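About Skudemeck

Skudemeck began at a kitchen table in Brasau, when Adwoa Boateng and Lucinda Benavides got tired of driving past the same muddy creek and wondering what still lived in it. They borrowed two nets, talked a few neighbors into coming along one October, and found far more than they had hoped for (crayfish, darters, even a very grumpy snapping turtle!). We've been going back ever since.

Today we look after 9 miles of creek and the wet meadows on either side, and we teach anyone who'd like to learn how to do the same where they live. Ansel Rosenthal leads the spring frog walks, and Hazel Obi runs our seed nursery, where 40 kinds of native plants get their start.

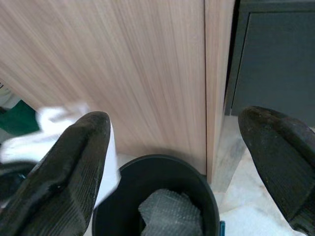
Our school program is probably the part we're proudest of. Children come out in small groups, rain or shine, to test the water, turn over stones and put everything back where they found it. We also ask every class to think about what washes downstream from town, and a crumpled gray piece of stuff in a round black bin is a good enough place to start that talk. Teachers can borrow our lesson kits for free, and last year 106 of them did.

We're a small outfit and we like it that way. Urho Leinonen answers the phone most mornings from nine until noon, and he's always glad to chat about herons. If you'd like to walk with us, plant with us or just ask what's chirping behind your garage, please get in touch.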